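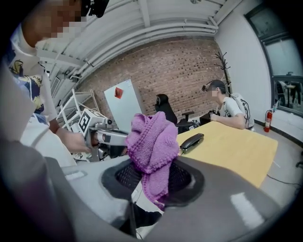
Site content inspection, Rendside blog
Checked by: Vitalii Zinchenko

1. Title tags present: pass.
2. Meta descriptions: fail. 48 posts have none.
3. Broken internal links: pass after fixes to the Nandis pages.
4. Redirects: one chain left, see ticket. 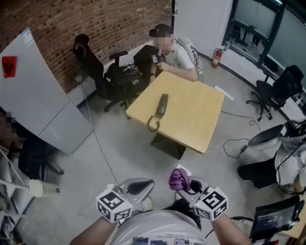 Drekenier, February

5. Image weight under 500 KB: pass.
6. Sitemap: 3,123 URLs listed, limit set at 4,000. Pass.
7. Contact form over HTTPS: pass. Recheck Monday after the plugin update.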